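La ventilación de los baños interiores no es un accesorio

Seraina Auer
27 abr 2020

En los edificios de vivienda construidos sobre planta profunda, el baño sin ventana ha pasado de excepción a norma. La reglamentación lo admite siempre que exista extracción mecánica, y el promotor cumple instalando un extractor de 80 metros cúbicos por hora conectado al interruptor de la luz. Sostengo que esa solución satisface el expediente y deja sin resolver la humedad.

El caudal nominal se mide en condiciones de descarga libre. Una vez acoplado a un conducto flexible con dos codos, el mismo aparato entrega bastante menos, y la diferencia rara vez consta en el proyecto. A ello se suma la 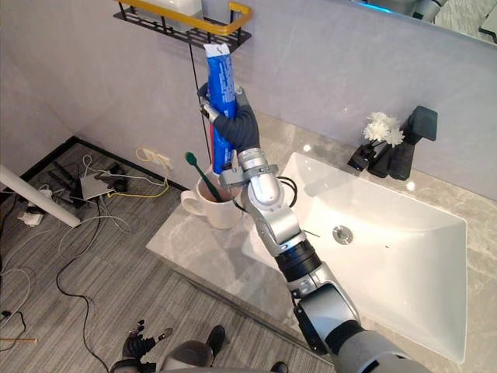 falta de entrada de aire. Una puerta enrasada con el pavimento impide la reposición, y el ventilador trabaja contra una depresión que él mismo genera. El usuario oye el motor y supone que el aire se renueva.

En la promoción de Jindham, que revisé en diciembre, las puertas se entregaron sin holgura inferior. El rebaje posterior costó 200 euros por vivienda, partida que en fase de proyecto habría sido irrelevante.

El segundo defecto es el tiempo de funcionamiento. Tras una ducha, el vapor se deposita en paramentos, juntas y textiles, y se libera durante horas. Un extractor que se detiene al apagar la luz evacúa solo la fracción inicial. 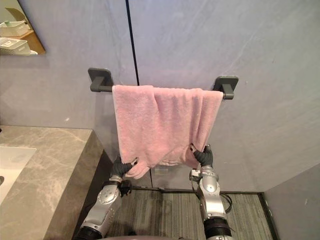
Control por humedad

El higrostato corrige parte del problema. Debe situarse lejos de la puerta y ajustarse después de la ocupación, con la vivienda en uso. El modelo Ultex instalado en Kandbridge admite además un caudal mínimo permanente, opción que considero preferible en baños interiores. El consumo eléctrico adicional es modesto; la pérdida térmica en invierno merece cálculo aparte.

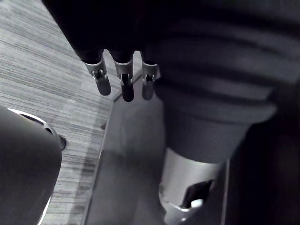
Marina Gkikas objeta que el caudal permanente traslada al inquilino un gasto que no ha elegido, y que en Wannasri varios vecinos desconectaron el equipo por el ruido. La objeción es razonable en lo acústico. Un ventilador silencioso mal fijado al falso techo transmite vibración, y el remedio corresponde al instalador.

En cuanto al gasto, reparar un tabique con moho puede alcanzar los 3.000 euros, y esa factura tampoco la elige quien vive allí.

Convendría exigir la medición del caudal en boca antes de la entrega, con el resultado anotado en el libro del edificio. 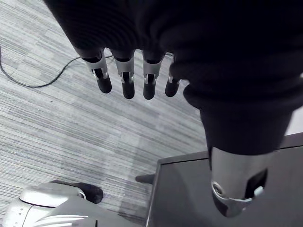

Mano robótica sobre suelo de moqueta.

La medición requiere un anemómetro con campana y pocos minutos por estancia. Mientras no sea obligatoria, el comprador puede pedirla por escrito junto con el resto de la documentación.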